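The Smallest Tab in the Courtroom

I have sat through a lot of dull days in court, and I was sure the Drandembridge hearings would give me two more. An app developer suing the company that runs the app store! I figured I'd hear the word "ecosystem" until my ears gave out, eat a granola bar in the hallway and drive home.

I was wrong about the granola bar. The vending machine on the second floor was broken.

The case, if you haven't been following it (and why would you, you have a life), is Fontes against Mitent. Fontes makes a dinner planning app. You tell it what's in your fridge and who's coming over, and it tells you what to cook and when to start the rice. Mitent makes the phone software that the app runs on, and also the store you have to download it from, and also, as of last May, its own dinner planner called Hulto. You can see where the trouble starts.

Fontes says that a few weeks after Hulto came out, its own app slid down the store's search results like a kid on a wet tarp. Mitent says the ranking system is automatic and doesn't know or care who made what. Between those two sentences there are 254 exhibits, and I am here to tell you that I have looked at more of them than any person should.

My favorite was Exhibit 61. It was a printout of search results for the words "dinner planner," blown up to poster size and propped on an easel that kept tilting to the left. Hulto was at the top. Then came an ad. Then a game about running a diner, a calorie counter, a second game about running a diner, and a flashlight. Fontes showed up on the next page. The lawyer for Fontes let everybody look at the flashlight for a good long while before asking her first question, and I thought the judge was going to bite through his pen.

Mitent's side had a decent answer, to be fair. Their engineer explained that the system pays attention to how often people open an app after they install it, and people open a flashlight all the time. They open a dinner planner at five o'clock in a panic and then forget it exists until the next panic. I felt a little seen by that. I have downloaded at least four of these things and I still end up in front of the open fridge, eating cheese.

I went home that first night and put both apps on my phone, telling myself it was research. I was having people over that weekend anyway, and I wanted soup and noodles, something that would forgive me if I got distracted.
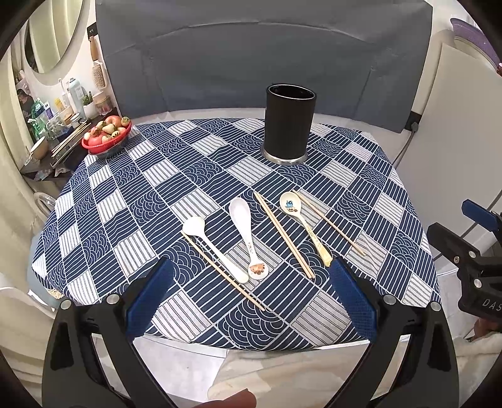 White spoons and wooden chopsticks on the navy and white cloth. One of the spoons has a little orange animal on the handle.

Fontes asked me eleven questions before it would give me a recipe. Hulto asked me none, because it already had my calendar, my grocery orders and apparently my opinion of mushrooms. It was faster and easier and it gave me the creeps. And there, in my own kitchen, was pretty much the whole lawsuit. Hulto gets to reach into parts of the phone that Fontes can't touch. Mitent calls that a privacy protection, since you wouldn't want just any app poking around in your calendar. Fontes calls it locking the door and then climbing in your own window.

I made the Fontes soup, by the way. It was good! I'd go easier on the ginger.

The second day was all about money, and the room filled up. Developers who sell through the store hand over a cut of every subscription, and Fontes had brought in an economist to say what that does to a small company. He was a soft-spoken man with a huge binder, and he said Fontes started out with 2000 paying customers and was doing fine until the fee, the ad costs and the slide in the rankings all landed in the same season. Hulto doesn't pay the fee, or rather Mitent pays it to Mitent, which the economist compared to moving a twenty from your left pocket to your right.

Mitent's lawyer got up and asked him whether supermarkets sell their own brand of crackers. He said yes. She asked whether they put those crackers at eye level. He said yes, often. She asked whether anybody sues them over it. He said a customer who doesn't like the shelf can cross the street to another supermarket, and asked her where the other store was on a Mitent phone. There was some shuffling of papers at that point.

I've been going back and forth on the crackers ever since. I buy the store brand, and I like it fine. But I also know the fancy ones are down by my ankles somewhere, and I know I can bend over. What bothered me about Exhibit 61 is that I'm not sure I'd have bent over. I'd have tapped the top result and gotten on with my evening, as most of us do, and Mitent's own usage charts (Exhibit 63 and onward, bring coffee) suggest they know it.

The judge gave very little away. He asked good, plain questions, mostly about what a regular person sees when they pick up the phone, and he twice asked the lawyers to stop saying "surface" when they meant "show." He also wanted to know if the search results had changed since the printout was made. Mitent's engineer said they change constantly. The judge asked if Fontes had gone up. The engineer said he would have to check.

Written closing arguments are due on December 4, 2025, and a ruling could take months after that. If Fontes wins, Mitent might have to open up the calendar and the rest of it to outside apps, or put its own products through the same ranking as everyone else's, with someone from outside checking the math. If Mitent wins, I suppose things stay as they are, and the next person with a clever idea about rice will think hard before building it.

Both apps are still on my phone. Hulto sent me a notification while I was writing this, suggesting that I defrost the chicken. I hadn't told it about the chicken.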